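Print this page | E-mail this page

Handwritten Addressing and Parcel Mis-sorts at a Small Consolidation Depot
Group project report, Module 4: Logistics Operations
Hye-jin Lim, Salvador Arruda, Abdelghani Hajji
Supervisor: Kumiko Sakai

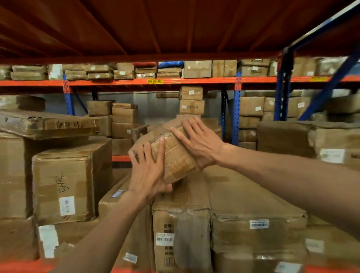

1. Background

Mis-sorting is the placing of a parcel on the wrong outbound route. At a depot that combines small consignments from many senders, the cost of a mis-sort is made up of the return leg, the second handling and the delay to the customer. Published work on the subject deals mainly with large automated hubs, where the label is read by a fixed scanner. Small depots still receive a share of goods with no printed label at all. A parcel wrapped in layers of tan tape, with only faint handwritten marks on its face, has to be read by eye, whereas a large carton with a white barcode label can be scanned where it lies. Our project asked whether the first type is mis-sorted more often than the second, and by how much.

2. Method

Data were collected in November at the Zurier depot, with the permission of the shift manager, Henrique Vilela. We drew a sample of 271 inbound parcels from the evening intake. Each parcel was placed in one of two classes: P (printed label, machine-readable) or H (handwritten address or reference only). Parcels carrying both were placed in class P. The route given at intake was compared with the route on the sender's manifest, and any difference was recorded as a mis-sort.

The intake record was exported from the depot's Jestness stock system as a spreadsheet. Four records had no manifest entry and were removed before analysis. Legibility of the class H parcels was scored separately by two members of the group, without reference to the outcome. Where the scores differed, the lower one was used.

3. Results

There were 11 mis-sorts in the remaining records. Almost all of them were in class H, although class H was the smaller class by a wide margin. The class P errors were traced to old labels left on reused cartons, where the wrong barcode had been scanned.

Within class H, low legibility scores went with mis-sorts, but the number of cases is too small for a useful test. Writing placed across a tape seam scored lowest. Writing under clear tape scored slightly better than writing on top of it. Parcel size had no visible effect in either class.

4. Discussion

The result agrees with the depot's own view of the problem. It does not separate the effect of handwriting from the effect of the sender. Most class H parcels came from occasional senders, who also make more mistakes in the manifest, and a manifest error would be counted by our method as a mis-sort. A second sample with the delivery address confirmed by telephone would remove this fault.

We considered recommending a printed label at intake for every class H parcel. The Zivix label printer on the intake bench is already used for returns and could take the extra work, but the address would still have to be read once by a person. The gain would be limited to later handling stages.

5. Further work

The sample covers evening intake only. Morning intake has a different mix of senders and should be measured before any change is made to the bench layout. The legibility scale also needs a written definition for each score. Ours was agreed verbally and drifted during the first session.

The full table of records is held by the department and may be requested through the supervisor.

Print this page | E-mail this page

This site uses cookies to remember your settings. By continuing to browse you accept their use. Cookie policy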